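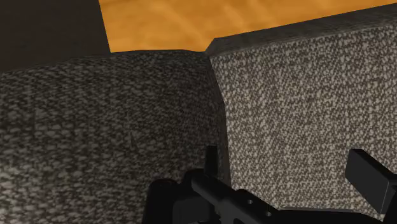
Image: Korstead Fitness Equipment

Korstead R2 Magnetic Rowing Machine
Model no. 1403

The R2 is a folding-free, fixed-rail rower for home and light studio use. Resistance is magnetic and is set by a dial on the flywheel housing. The stroke is quiet enough for an upstairs room, although a mat is recommended on timber floors.

Drive and resistance
The handle pulls a woven nylon strap over a sealed bearing pulley. Resistance does not change with stroke rate. Users coming from an air rower will notice this in the first session and should start at a lower setting than they expect to need. The strap is a wearing part. Inspect it for fraying every 100 hours of use.

Frame and rail
Powder-coated steel frame with an anodised aluminium rail. Overall length is 2390 mm. Allow extra clearance behind the rail for the seat at full extension. The machine is moved by lifting the rear foot and rolling it on the front transport wheels. It can be stored upright against a wall only with the wall bracket, sold separately.

Seat and footplates
The seat is moulded foam on four rollers. Footplates pivot and have adjustable heel cups. Set the strap across the widest part of the shoe - too high and the ankle can't flex at the catch.

Monitor
Displays time, distance, stroke rate and estimated energy use. Powered by 2 AA batteries, not supplied. Chest strap heart rate monitors are supported; wrist monitors are not.

Care
Wipe the rail with a dry cloth after use. Do not oil the rail or the rollers. Solvent cleaners will dull the colour of the housing.

Assembly
Supplied in one carton with tools. Two people are needed to fit the rail to the front frame. Leave all bolts finger-tight until the rail is level, then tighten from the front.

Availability
Stocked at our Pennington and Tiststead showrooms. Orders for other centres are dispatched from the Prurnbridge warehouse. Delivery is to the front door only.

Spare parts: strap, seat rollers, heel cups, monitor bracket. Quote the model number when ordering.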